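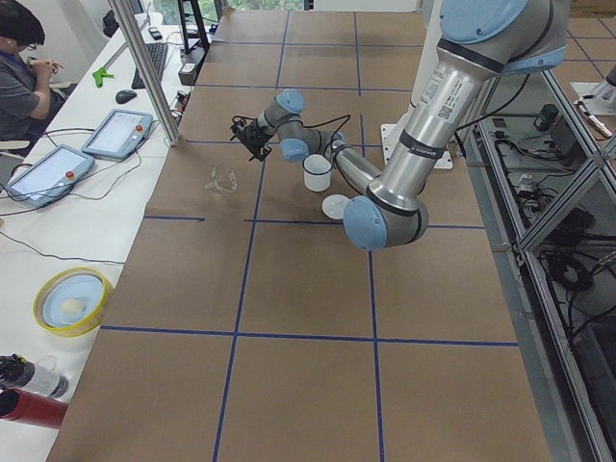
From: Keyvan Bagheri
To: smallserials list
Date: 8/18/22
Subject: Re: Withdrawing bound journals – how do you handle the holdings statement?

Valdis, thanks for writing this up. We did the same job at Ladby, on a smaller scale, and I can answer most of it. Your message first, then my notes.

> Valdis Siliņa wrote:
>
> Hello all,
>
> We are pulling bound journals from the lower level at Okoth this summer. The list has nearly 90 titles on it. Most are complete runs with stable online access, and those are easy: withdraw the items, suppress the bib, send the volumes out.
>
> The trouble is with the titles where we are keeping part of the run. In Pornen the holdings statement is free text, and it does not change when items are withdrawn. So we end up with a record that says v.1-v.40 and a shelf that starts at v.27. I know we can edit each one by hand. What I would like to know is:
>
> When do you change the statement, before the volumes come off the shelf or after?
>
> Do you leave any note about what used to be there?
>
> Does anyone print new range labels for the shelf ends from Jistex, or do you just type them up?
>
> We have one student assistant through the end of the month and then it is only me.
>
> Valdis

On the first question, we change the statement before anything moves. We tried it the other way in June and got requests for volumes that were already in boxes. With the statement changed first, the worst that happens is a reader finds something on the shelf that the catalog says we don't own, and nobody at Ladby has complained about that.

The order we settled on was to edit the holdings statement, set the items to "in process," pull the volumes, scan them against the list, and then withdraw the batch. Keep the batches small. Ours were 19 titles at most. Pornen will take more than that, but if one barcode in the file is bad the whole load stops and the report doesn't tell you which line. With a short file you can find it by eye.
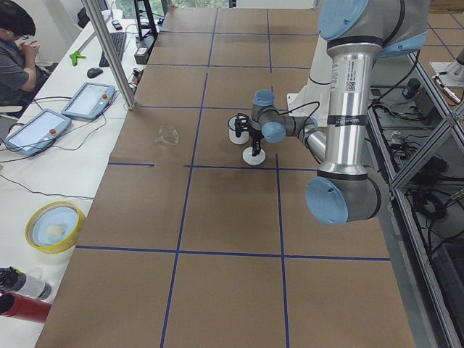
Robot arm over the work surface, with the grid marked in blue tape.

On notes, we leave one, in the staff field only. Ours reads "Partial run withdrawn" with the year and the volumes. We started with a public note as well and took it out. Readers took it to mean the volumes were in storage and asked for them to be brought up. The staff note is enough for interlibrary loan, who are the people who need to know.

One thing to check is title changes. We had a journal that had changed its name twice, and the earlier names were on separate records with the items attached to the latest one. The list told us to withdraw v.1 through v.14, and half of those belonged to a record that wasn't on the list at all. If your list came from an item report, sort it by call number and look for places where the volume numbering starts over. It takes an afternoon and it's dull, but I would do it while you still have your student.

Supplements and index volumes are the other thing. Ours were almost never in the holdings statement, so they don't show up as part of the range. We found 2 cumulative indexes sitting alone on an otherwise bare shelf after everything around them had gone. If you keep any part of the run, keep the index with it.

For labels, yes, we use Jistex for the shelf ends. The serials template assumes that you want the first and last call number and nothing else. You can add a title line, but it has to go in the second field or it prints in the spine label size. I have our template saved and will send it to you off list. For one or two ranges I wouldn't bother – typing them is faster. Wait until all the shifting is finished before you print anything. We printed too early and did the whole north wall again.

I don't have a good answer on recycling. Our usual pickup would not take buckram covers, so we had to cut the text blocks out, and that was slower than all of the catalog work together. If anyone here has a service that takes bound volumes whole, I'd like to hear about it, and so would Valdis I expect.

Valdis, is your keep list final, or are departments still sending changes? Ours kept changing until we gave them a cutoff date. If you are still getting requests to keep things, I would hold off on editing the statements for those titles.

Keyvan Bagheri
Serials and Catalog Maintenance
Ladby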